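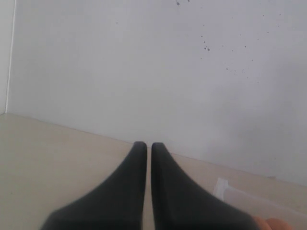

Wall by the sorting table, speckles included.

Wanted: people who doubt a clean kitchen when they see one

Skament is looking for 10 people to take part in a small study of how eggs are sorted, stored and wiped up after. We have read a good deal of advice on the subject, most of it written by firms that sell boxes, and we don't believe much of it. Keep them in the tray. Never keep them in the tray. Use a clear container so you can see what's going on. We would like to find out what ordinary people do when left with a tray of eggs, a plastic box and a pale tabletop that shows every mark.

The work takes place at Prikport, in the back kitchen on the ground floor. It is a plain room with white walls, and it will not inspire you. Enikő Vida runs the sessions and Fenna Cuypers handles the bookings.

What you would be doing

You would come for two sessions of three hours each. In the first you move eggs between a tray and a container, in whatever order seems sensible to you, and tell us why you did it that way. "I don't know" is a perfectly good answer and we get it a lot. In the second you look over the table, the wall and the containers and say what you would clean, what you would leave and what you would throw out. We are doubtful that any two people agree on this. Last March a trial group argued for most of an afternoon over whether a box with a few dark specks in it counted as dirty.

You will not be asked to cook. You will not be asked to try a miracle spray either -- we have been offered several and turned them down.

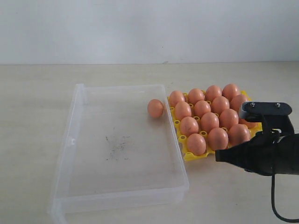
Who we want

Anyone over 18 who buys eggs and puts them somewhere. Kitchen workers are welcome, but please don't apply because you have a certificate and want to correct the rest of us. We have places for 5 people with no kitchen experience at all, and those are usually the hardest to fill.

You should be able to stand at a table for a fair while, with breaks, and handle eggs without minding if one goes. If you have an egg allergy, please don't apply, however mild you think it is.

What you get

Payment for both sessions, made after the second, plus your bus or train fare if you keep the ticket. Tea is provided. We are not going to call this a rewarding experience or promise that you will learn something about yourself. You may come away with firmer views on egg trays.

How to apply

Write to Fenna Cuypers at the Skament office, Prikport, by 19 July 2022. Tell us where you keep your eggs at home and whether you have ever changed your mind about it. A few lines will do. Long letters get read last.

Please say which mornings you can manage, as we can't run sessions in the evening. Everyone who writes will get a reply, including those we turn down.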